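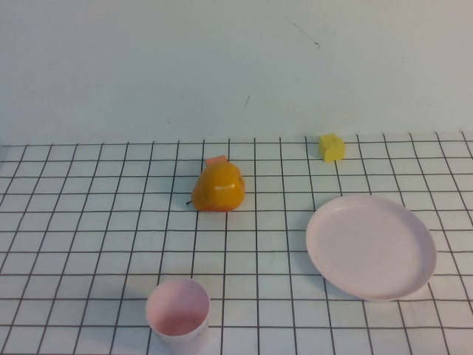
Pears going mealy in the fridge

brinewell
I bought a bag of firm pears on Saturday and put them straight in the fridge at 34 F. Took two out to ripen on the counter. Both went brown at the core before the neck gave at all. Wrong temperature or wrong variety?

tk_orchard
Neither, probably. Most winter pears need a cold period and then room temperature. If the packer held them too long, the core breaks down first. You can't fix that at home.

Kasun Hettiarachchi
Disagree in part. Check the neck daily and eat at the first give. Pears ripen from the inside out, so a soft belly means you missed it. I keep mine at 65 to 70 F and expect 5 days.

tk_orchard
He said the neck never gave. Daily checks don't help with that.

brinewell
Correct, neck was still hard on day 7.

mossgate
Is the fridge sealed well? I had the same fault with an old Brinkmann - the crisper ran below freezing overnight. Put a thermometer in the drawer, not on the shelf.

brinewell
Drawer reads 30 F at 6 a.m. Shelf reads 34.

Kasun Hettiarachchi
30 is close to the freezing point of the fruit. Move the rest to the shelf and try one more before blaming the packer.

tk_orchard
Fine, but I would still ask the store when they were picked.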